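Home | Forums | Home Textiles | Search | Log in

Best sheets for hot sleepers?
October, posted in Bedding

peixoto_h: Need new sheets. Mine pill like crazy after one winter. Wornska has a 1000 thread count set on sale, Hivby has an 800. Is higher always better or is that just marketing. Also I sleep hot.

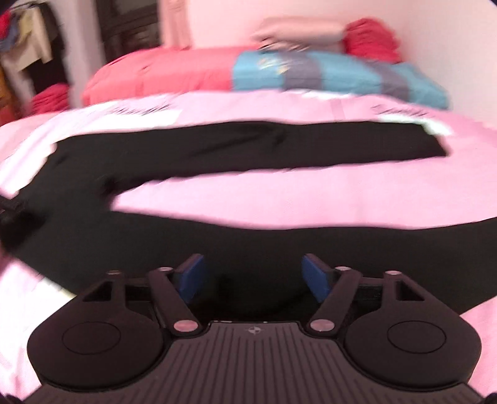 Nuno Loureiro

Skip both. Thread count over 400 or so is mostly them counting twisted yarns twice. Get percale, one ply, plain cotton. I've had the same pale pink set for years, no pilling, gets softer evry wash. Cold wash, line dry, done.

farkport_jo: Disagree. My Wornska 1000s are the best thing I own. Heavy, sure, but smooth. Percale feels like printer paper to me.

Nuno Loureiro: Smooth yes, but OP said sleeps hot. Sateen that dense traps heat. And percale only feels like paper for the first 2 weeks, then it relaxes. Same goes for whatever you put on top btw.
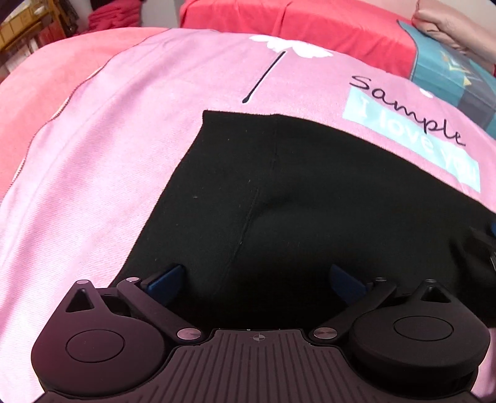
Thin blanket you can kick off beats one thick comforter. Layers. I keep a printed one on all summer, add a second when the heating goes off at night.

Hélder Barros: Linen. End of discussion.

farkport_jo: lol linen at those prices? no thanks. And the wrinkles

Hélder Barros: You're asleep, who sees wrinkles. Check the outlet in Farkport, they had seconds last time I went. Bring a tape measure tho, the fitted ones run short in the pocket.

peixoto_h: ok leaning percale. Does it shrink? My mattress is deep

Nuno Loureiro: A bit, first wash. Size up if you're close.

2242 views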